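From the Reading Circle at Sakitero

In October our reading circle began its new season, and I was asked to write some lines for this newsletter. I am glad to do it, although my written English is slower than my spoken one, so please be patient with me.

We are 13 members now, which is more than in the spring. Three persons came from the evening language class and one came only to ask about the heating and stayed until the end. The book for this month was "The Salt Road to Condori", a novel of family letters between two sisters. One sister stays in the village and keeps the shop, the other goes to the city of Flelport and becomes a seamstress. They write to each other for 15 years and in all this time they meet only once, at a funeral.

The discussion was lively. Half of us liked the younger sister, who writes long letters full of complaints, and the other half had no patience for her. I belong to the first group. When a person moves away, the small complaints are sometimes the easiest thing to send home. My own mother kept such letters from me, and I was ashamed when I read them again – so much about the bread and the weather, and so little about what I was really feeling.

We also spoke for a long time about chapter 13. The older sister writes a letter there and does not send it. The author gives us the whole text of this letter, but the family never reads it. Some members found this unfair to the family. Others said that it is the best chapter, and it was read aloud a second time, more slowly, so that the new members could follow the difficult words.

A practical matter: the library has only 2 copies of the next book, "Zevow in Winter". It is short, and I ask everybody to keep a copy for one week at most and then pass it to the next name on the list. The list hangs inside the door of the reading room. If you prefer large print, please tell me early, because it must be ordered from another library and this takes time.

We will continue to begin at 6:30 in the evening. Those who come by the late bus can enter quietly, we will not stop the reading. Tea is ready from 6:15, and you may bring something sweet, but please nothing with nuts.

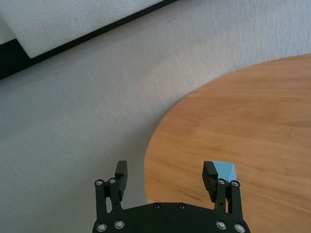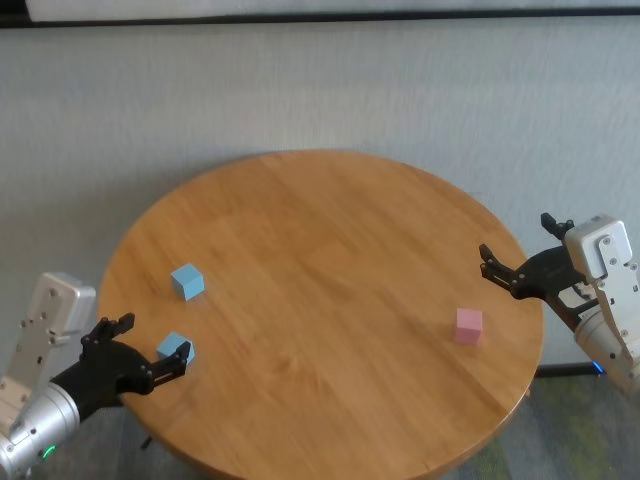
The small cubes on the round table are light blue and pink.
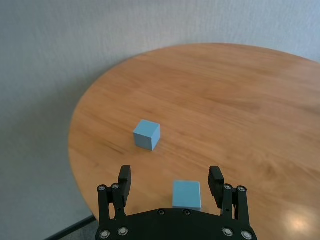 Fidelina Cáceres does not agree with me about the younger sister, and she asked me to put this in the newsletter also. In her opinion the complaints are a way of asking for money without saying the word, and the older sister understands this very well from the first letter. She wants us to read chapter two again with this in mind before we meet, and to look at what arrives in the shop after each letter.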